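Hollden Folding Cart, six months in

I walk to do my shopping. I sold the car two years back and I've been through three of these wheeled cart things since then, so I have opinions, and my sister is tired of hearing them. You get them now.

The Hollden is the mid-size one with the canvas bag and the aluminum frame. I bought it in March from Akpan, the housewares place downtown with the terrible parking (not my problem anymore!), mostly because they had one assembled on the floor and let me push it up and down the aisle for as long as I wanted. I'd been looking at the Rulico as well and I'll get to that.

First thing, it comes in a box that is way too big and you put the wheels on yourself. The instructions are all drawings, no words, and drawing four is wrong. The washer goes on the outside of the wheel, between the wheel and the cap. If you put it where the drawing shows, the wheel rubs and squeals like a hurt goose. I did one side wrong, took it apart, did it again. Maybe half an hour altogether, and you do need your own pliers.

Now the good stuff. The handle is tall enough for me, which I can't say for any cart I've owned. I'm not even that tall, but the last one had me walking with one shoulder down like I was dragging a dog to the vet. This one has two height settings and the upper one is perfect. The grip is foam, it hasn't torn or gone sticky, and my hand doesn't go numb on the way home.

The bag comes off with six snaps and you can throw it in the wash. Cold, hang dry. Mine shrank a tiny bit the first time and now the snaps at the bottom are a fight, but I've washed it twice more since a yogurt incident and it stayed the same size. There's a flap over the top with a drawstring under it, and rain doesn't get in unless it's coming sideways. Inside there's one zipper pocket, sized for a phone or a wallet. I keep the receipts in there and forget about them for weeks.

What I don't love is the back pocket. It's flat and it has no closure at all, so anything you put in there wants to come out again on the first curb. I lost a perfectly good umbrella that way. Why not a strip of velcro? I sewed some on myself in the end, and it took one evening and some bad language.

Wheels. Okay, this is where I went back and forth with the Rulico, because that one has the fat air tires and everybody online raves about them. The Hollden has hard rubber. On grass it's hopeless, don't even try. On gravel you'll want to turn around and pull it behind you. But I live in town, and I was not about to start pumping up tires on a grocery cart. 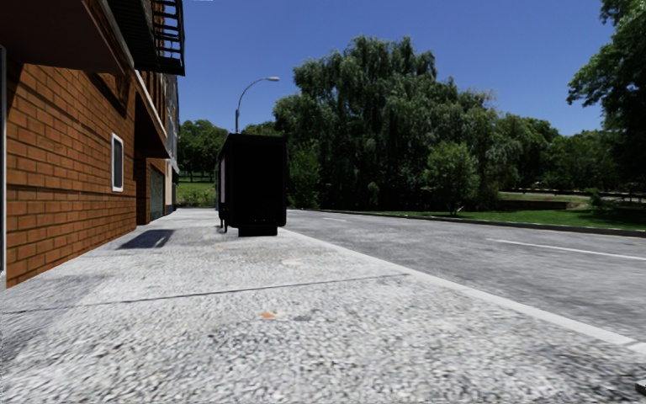
On a decent sidewalk it rolls so easily that I sometimes forget I've got a watermelon in there. Where the slabs have lifted you feel every single one in your wrist, and glass jars do clink, so I wrap them in a dish towel. It's louder than the Rulico too. If you head out at 6 in the morning like I do, you'll want to lift it down the porch steps instead of bumping it.

Stairs are fine for one flight with a normal load. It's not a stair climber, it only has the two wheels, and with cat litter at the bottom I take it up backward and complain the whole way.

Folded, it's flat enough to live behind my kitchen door, and it stands up on its own, though it leans a little – mine has slid over twice, once onto my foot. There's a small hook that's supposed to hold it shut. I'd give that hook until winter. Flakidell sells a strap with a buckle that does the same job and I've already got one sitting in the drawer.

Four stars from me. It would be five if they fixed that back pocket and redid drawing four. If you have grass or a dirt path between you and the store, get the one with the air tires.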